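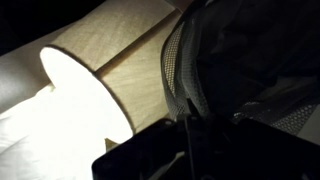 Rosalía Echevarría wanted to know whether 700 a month bought them the arm outright in the end, or whether they would be paying until they were all in their graves.

Corinne looked down at the letter from Plirar, which she had read so often by now that the folds had gone soft, and admitted that it was only the hire. If they wanted to keep the thing they would have to say so by the end of November, and put down the whole price, less whatever they had paid already, and then there was the service plan on top, which she had been hoping to leave until after the tea.

"There's always a service plan," said Fitzgerald Tillman, who had once bought a boiler and never quite got over it.

They were sitting, the four of them, in the back office at Stellside, with the heater ticking and the door propped open so that they could hear if anybody rang. Stellside let furnished rooms, 12 of them, up and down the long street behind Clomville station, and in between guests every one of those rooms had to be put to rights: beds made, clothes picked up and bagged, lamps switched off, all the little strings and trimmings hung back where they belonged. Corinne had done it herself for years and was fond of it, in the way you can be fond of a thing that makes your knees hurt.

"What I'd like to see," said Nazar Kobzar, pulling the paper towards him, "is a line for the things it's going to break." He wrote it in himself, in his small neat hand, and put 200 beside it, and then sat looking at the figure as though it might grow.

"Per month?" said Rosalía.

"Per year, I'd hope. It depends how it gets on with the fiddly stuff, doesn't it? A pillowcase is a pillowcase. But the moment you've got something on a string, well, there's no telling."
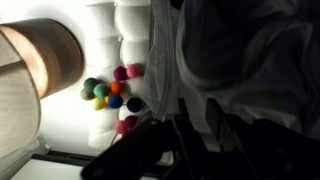 Felt balls on the padded white surface, perhaps a headboard, with the gripper close by.

Corinne thought of the felt balls, pink and orange and that lovely deep blue, and found to her surprise that she had been picturing the arm doing it kindly. She didn't say so. She said that the Mbeki people would lend them a second set of fingers, softer ones, for 2 months, and that it seemed a shame to settle anything before they had tried them.

"And after the 2 months?" asked Fitzgerald.

"After that they're extra."

He laughed then, properly, for the first time all afternoon, and got up to fill the kettle. Nazar drew another line under his first one and wrote "fingers" on it, with a question mark, and Rosalía, who had the chequebook in her bag and had been holding the bag on her lap with both hands, set it down on the floor at last and asked if there were any of the ginger biscuits left.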